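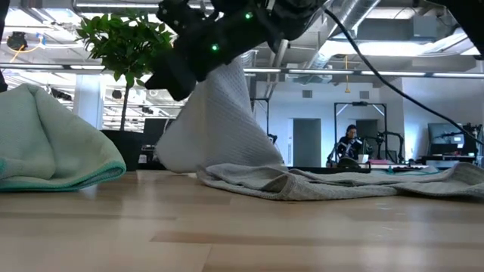

Support > Zundik Textile Kit > Open and recent > Ticket 1206

Subject: Gripper drops or double-picks towels after update
Product: Zundik towel folding kit, single arm, with Drenix gripper
Site: Eltthorpe
Raised by: Piret Ķēniņš
Status: Closed, one item passed to Raudsepp
Priority: Normal

Piret Ķēniņš, Monday 09:40
We have the kit on a trial until the end of March and are deciding whether to buy. Since the update to build 308 it has trouble with the first step, where the arm takes one towel off the table and lifts it clear. Thin towels are fine. With waffle weave ones the arm either loses the towel on the way up or brings the one underneath along with it. The screen shows code 13 when it loses one. When it takes two there is no code at all and it carries on to the fold, so we end up with a mess.

Already tried: restart, clean finger pads, different table position. No change.

Support, Monday 11:15
Thanks. Code 13 means the fingers closed further than expected for the towel type selected. Please send:
- the towel type chosen in the menu
- the grip force value from the Drenix page
- whether the towels are laid apart or overlapping before the pick

Piret Ķēniņš, Monday 13:05
Towel type is "Mixed". Grip force reads 174. The towels are put down by hand and they do overlap at times. The sales sheet says overlapping is allowed, so we have not been careful about it.

Support, Monday 15:30
Overlapping is supported, but only where the edge of the top towel can be told apart from the one below. White on light grey is a hard case. 174 is the old default. Build 308 should have raised it for "Mixed" and it looks as if your saved settings were kept instead.

Please do the following in this order.
1. Stop the arm and wait for the green lights on the gripper.
2. Open Settings, Gripper, and choose Reset to build values. Do not type a number in.
3. Run Finger Zero with nothing between the fingers.
4. Set Lift Check to On. It is off by default.
5. Run picks with the towels apart first, then overlapping.

Lift Check makes the arm pause at the top and compare the hanging shape with the towel type. It adds a short wait to each pick.

Piret Ķēniņš, Tuesday 10:20
Done. Step 3 failed the first time with "pads not level". One pad had not been pushed fully home after I cleaned it. Pressed it in until it clicked and Finger Zero then passed.

Towels apart: no drops all morning, including the waffle ones.
Overlapping: no drops, but it still took two towels once. Lift Check caught it and the arm put both back down. That is better than before, though I would still call it a fault, given what the sales sheet says.

Also, the wait at the top is longer than I would call short. Can it be changed?

Support, Tuesday 14:45
Yes. Settings, Lift Check, Pause. Try the middle setting. The lowest one can give false alarms with heavy towels that are still swinging.

The double pick with light colours is a known limit of the edge finder. I have passed your log to Raudsepp, who write that part, and asked our sales team to correct the sheet.

Piret Ķēniņš, Wednesday 09:10
Middle setting works and the speed is acceptable. We will keep the white and grey apart for now. Please let me know when there is a new edge finder, as it will affect whether we take the kit after the trial. You can close this.

Support, Wednesday 09:35
Closed. You will be told by email when Raudsepp reply. The saved settings problem in build 308 is logged separately.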